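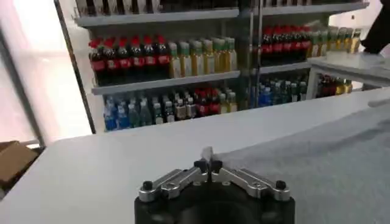
Girkix is a leak and freeze sensor kit sold through the broker Tzavaras as an add-on to small commercial property cover. I fitted it in a two-storey unit in Serivcombe in July and have run it since. The sensors sit flat on any level surface, and the first pairing should be done before anything goes under a sink. Pairing took 3 attempts on the hub and one on each sensor.

Readings are sent to the insurer's portal, Ornell, every few minutes. Over the test period the log held 1,177 entries, of which 362 were temperature only. There were 2 alerts. One was a slow drip at a stopcock, correctly reported. The other was a mop bucket.

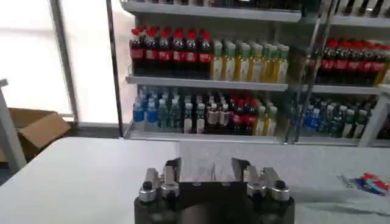 Alert wording is poor. Both messages gave the sensor's serial number and no room name, although I had entered room names at set-up. Magdy El Fassi at Tzavaras confirmed that names appear only in the portal and that the texts cannot be edited.

The premium discount is applied at renewal, provided the hub has been online for the qualifying period. A router change counts as a break unless it is logged beforehand. Check this clause before signing.

Battery covers are stiff. The mains lead on the hub is too short for most meter cupboards.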